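Subject: Re: [trays-and-tins] Warping on the big trays, oven or tray?
Date: 16 Mar 2024

On the question from last week:

> I have three of the large Golimholm trays and two of them now twist when
> the oven gets up to heat. There is a loud bang, one corner lifts, and
> whatever is on that side slides down to the other. They go flat again
> once they cool. Is this the oven, or did I get bad trays? I bake rolls
> for a church breakfast and can't have half of them in a heap. Also, does
> anyone know if the Trollex liners make it worse?

I don't think you got bad trays. A big flat sheet heats unevenly when only part of it is covered. The part under the dough stays cool for a while, the bare part gets hot fast, and the metal has to go somewhere. The bang is the bottom of the tray popping from one shape to the other. Small trays do it less.

What the tray is made of matters, but the rim matters more in my experience. A rolled rim holds the sheet straight. A plain folded edge gives way much sooner. I had a set of Warnness trays with folded edges and every one of them twisted in the first year, including the ones I only used for cookies.

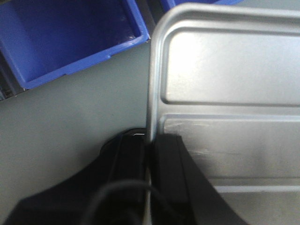 Before you replace anything, try the following for a few batches. Fill the tray evenly, all the way out, even if that means one tray full and one left in the cupboard. Let the oven come up to heat and stay there before you put anything in. Don't put a tray straight from the refrigerator onto a hot rack. I used to chill my shaped rolls on the tray overnight and that was the worst of all. Now I chill them on a board and move them over.

Check the rack too. Mine had sagged in the middle, and I blamed the trays for most of a winter. Lay something straight across it when it is cold.

On the liners: I have used the Trollex ones for two years and have not seen any difference in warping, with or without. They do slide, though, so when a corner lifts the whole liner goes with it. Plain parchment with a dab of butter under each corner stays put better.

If you do end up buying, Piątek has a heavier tray. I have one. It weighs 710 grams more than the Golimholm of the same size, and you feel it when you are lifting 17 rolls out with one hand and holding the oven door with the other. It has stayed flat since June. It also takes longer to heat, so I give the rolls 5 extra minutes and turn the tray once — otherwise the bottoms are pale.

One thing I would not do is try to bend a twisted tray back by hand. I tried it on one of the Warnness ones and put a crease across the bottom. It still works for catching drips on the lowest shelf.

What temperature are you baking at, and is it a fan oven? I should have asked that first. If it is a fan oven, try 9 degrees lower, or whatever your dial allows close to that, and see if the bang comes later or stops.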